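Flerkow Hilfeforum > Haushalt & Werkstatt > Kunststoffteile

Laschen am runden Gehäuse ungleich lang – muss das so?

kabelsalat_51
Hallo zusammen,
ich habe am Mittwoch auf dem Flohmarkt eine ganze Kiste mit Kunststoffgehäusen ergattert und bin immer noch ganz aus dem Häuschen! Schwarz, rund, in der Mitte eine silbergraue Wölbung mit einem Loch. Ich finde die Dinger wunderschön und will sie säubern und daraus etwas für die Wand im Bastelzimmer bauen, vielleicht kleine Leuchten, vielleicht auch eine Uhr.

Jetzt meine Frage zu den vier kurzen Laschen, die nach unten herausstehen. Die linke ist etwas länger und steht schräg, die rechte ist ein wenig kürzer und hat mehr Abstand zu den anderen. Ist da was verbogen oder gehört das so? Und wie kriege ich den Dreck aus den schmalen Spalten dazwischen, ohne dass mir eine abbricht?

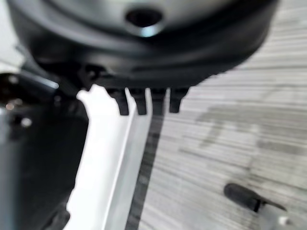

Foto: kabelsalat_51 / Hilfeforum Flerkow

Typenschild habe ich keins gefunden. In der Kiste lag ein Zettel mit der Zahl 1427, der kann aber genauso gut vom Händler stammen. Ich freue mich über jeden Tipp!

spachtelmasse80
Toller Fund, Glückwunsch! Ungleiche Laschen sind bei Steckgehäusen gar nicht selten, damit man den Deckel nur in einer Richtung aufsetzen kann. Ob deine schräge so gedacht ist, siehst du am schnellsten im Vergleich mit den anderen aus der Kiste. Steht sie überall gleich schräg, lass sie bloß in Ruhe! Wenn es nur bei einem Gehäuse so ist, schau dir den Ansatz der Lasche an: Eine helle, fast weißliche Linie im schwarzen Kunststoff heißt, dass er dort schon überdehnt ist. Dann auf keinen Fall kalt zurückbiegen.

Zum Putzen nehme ich lauwarmes Wasser mit einem Tropfen Spülmittel und einen weichen Borstenpinsel, immer vom Ansatz zur Spitze hin. Für enge Spalten gehen Interdentalbürsten ganz wunderbar – die dünnsten, die du kriegst. Danach über Nacht mit den Laschen nach unten auf ein Handtuch. Die graue Wölbung würde ich nur mit einem Mikrofasertuch abwischen, falls sie lackiert ist.
Und bitte zeig die Uhr, wenn sie fertig ist!

grobmotorik
Zahnbürste und fertig. Hab ich schon zigmal gemacht, klappt super. Bei Leuchten aber nur LED rein, sonst wird dir der Kunststoff zu warm!

kabelsalat_51
Ihr seid klasse, danke! Interdentalbürsten liegen sogar noch im Bad. Ich lege heute Abend alle nebeneinander auf den Tisch und vergleiche die Laschen.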